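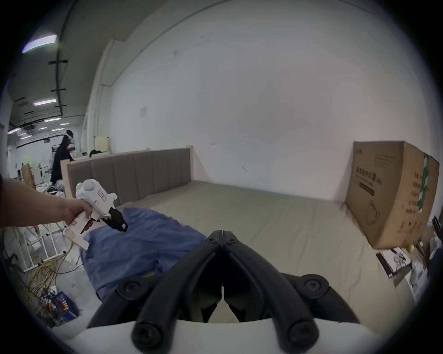

Bedroom corner, next on the list

OK so kitchen corner is done (thanks to everyone who came and scrubbed) and we move on to the bedroom. Goal for August is a bed area that looks like someone lives in it and sleeps in it, and right now it looks like someone moved in and gave up. Quick rundown of what's staying, what's going, what I need from people.

The bed stays where it is. I know there was talk of turning it so the headboard goes on the other wall. No. It took four of us to get it in there and my back remembers. Also the tall gray headboard looks good against the white, best thing in the whole place if you ask me, and with the light wood around it we can match pretty much any side table that turns up.

Bedding. The blue blanket is the only color we've got and I want to keep it, but folded at the foot of the bed and not hanging down to the floor. Fold in thirds the long way, then in half, then lay it across. If you use the bed for anything, put the blanket back after. Takes a minute. The beige-gray underneath is fine but a bit sad on its own so if anybody has a spare duvet cover, plain, pale, no cartoon characters please, bring it in. Pillows too. We own zero decent pillows. The old ones went out with the sofa cushions, which was my fault, I thought the bag was trash.

Boxes!! The big brown carton does not live on the bed. Boxes go flat or they go to the back storage shelf, label facing out. If there's still something in it, unpack it or write your name on it and move it. I'm not going to open other people's boxes to find out, I did that once in the spring and got 262 coat hangers down my front. Anything unlabeled at the end of the month gets flattened and goes out with the cardboard.

Same goes for the heap on the floor on the right side. That spot is where the nightstand is supposed to go and we can't even measure it properly until it's clear. Please come get your bags. Dark boxes too, whoever's they are. If it's stuff for the room then tell Mervin and he'll find a place for it.

The framed picture needs to go up on the wall before somebody puts a foot through it. Mervin Gosselin has the drill and the good level and says he can do it any afternoon after 3. What we haven't settled is where. Two camps so far — centered over the headboard, or off to the side at eye level. I'm for the side. The headboard is already tall and a picture on top of that is going to be up near nobody's eyes. Vote on the sheet by the sink. If it ends in a tie Mervin picks, he's the one on the ladder.

Paper notice by the headboard. Can it come down? If it has to stay up somewhere, fine, there's the board by the door and we could put it there. Take the tape off slowly, the paint on that wall is not great and I don't want to be touching up patches again. Last time the white we bought was a differnt white and you could see every spot.

Lighting. Ceiling fluorescents are OK for working but they make a bedroom look like a dentist. Want one warm lamp, maybe two. Gikeck had a small one with a fabric shade that would do nicely, I'll go back and check if it's still there. If you've got one at home that you don't like anymore we'll take it, any color, as long as the cord's in good shape.

Money. We have 567 left for the corner after the kitchen shelves. My rough plan is nightstand first, then lamp, then pillows, then a rug if there's anything left, and there probably won't be. Prisumis quoted 1836 for the matching bedroom set, nightstands and dresser and a bench, and I laughed and hung up. Well, said thank you and hung up. Bromdale does secondhand and lets you return things if they don't fit, so I'd start there. Measure first!! The gap between the bed and where things start piling up is smaller than you think.

Laundry — sheet and blanket get washed together, cool, low heat in the dryer. The Pirihi place on the corner does big loads and they're quick. Keep the reciept and put it in the tin.

Stuff I still need:
spare duvet cover, plain
pillows, two or more, clean
a nightstand or a lead on one
lamp
picture hooks, the heavy kind
someone with a car to do the Bromdale run with me
one person to vacuum under the bed, long arms an advantage

Reply to this or just leave a note on the sheet by the sink. Bathroom corner is after this, don't start bringing towels yet, there's nowhere to put them.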